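Taderville Robotics Club, bench notebook
August, started 4:30 pm

Riku wants to call the pouring task done. I don't, so I'm writing down why before we argue about it again at the meeting.

The claim in the draft for the Grovari student challenge is that our arm "pours a requested amount of liquid into a cup on a scale." What we have is an arm that runs a taught path, with a bottle set down by a person, a cup set down by a person, and a pause at the end while a person reads the scale. I've read the script through. The scale value never enters it. Natnael typed the tilt time in by hand after a practice session and it has been sitting there as a constant ever since. Fine for a first version, but then the draft should say timed pour and leave the word "requested" out of it.

Target is 200 g of water. Best logged run so far is the one everybody quotes. The run before it gave 109 and got crossed out in the log with "bottle was off." Off by how much? Which way? If a bottle that is a little off costs us half the pour, that is the result, and I'd like it put back in the table. Natnael agrees with me on this one, for the record. Riku says judges don't read tables.

On the tape grid: it's good for putting things back in the same cell and I have no complaint about it as a reminder. It is not a fixture. A cell is much bigger than the error we can live with, so "same cell" means very little. The brown paper wrinkles too, and the tape goes with it. Before anyone writes "repeatable placement" again I want a traced outline for the bottle and another for the scale, drawn on the paper in marker.
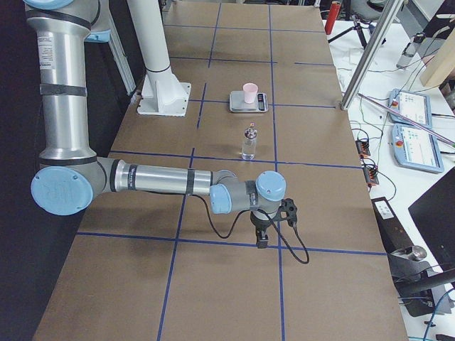
Grip next. The plan says grasp below the cap, lift, move over, tilt. Nothing in the plan deals with the cap itself. At the moment whoever is standing there unscrews it, and the write-up skips over that completely. Either we say so in the first paragraph or we learn to do it with both arms, and I don't believe the second one gets done before the deadline. Joseph (our name for the second arm, for anyone reading this later) hasn't done anything in this task except stay out of the way.

Cable. I've complained about the gripper cable before and will again. It hangs in a loop, and on the tilt the wrist rolls toward it. Riku says it has never caught on anything. It has also never been run at full speed. Slow it down or tie it back, pick one, and write down which.

Scale. Kitchen scale, fine for what we're doing, but it shuts itself off if it sits too long. Twice I've seen somebody wake it up with the cup already on it, and then it zeroes with the cup included, and then somebody picks up the cup to dump it and the next reading is nonsense. Procedure from now on: wake, empty cup on, tare, write down that you tared. I don't care how obvious it is.

The Treltovari add-on (the pour planner Riku found) I remain unconvinced by. Its demo shows one bottle and one cup and it wants a liquid level as input, which we'd be guessing by eye. Guess in, guess out. If he wants to try it he can, on a copy of the program, with the old one left alone on the pendant.

What would change my mind about "done":
- ten pours in a row, nobody touching the program in between
- bottle refilled to a marked line each time
- every reading logged, bad ones included
- somebody other than Riku setting the bottle down

Natnael is making the log sheet. I asked for a column for who placed the bottle.

6:10 pm. Riku read the above and wrote "too harsh" on a sticky note. He did trace the bottle, though. Scale outline still to do, marker is in the drawer under the monitor.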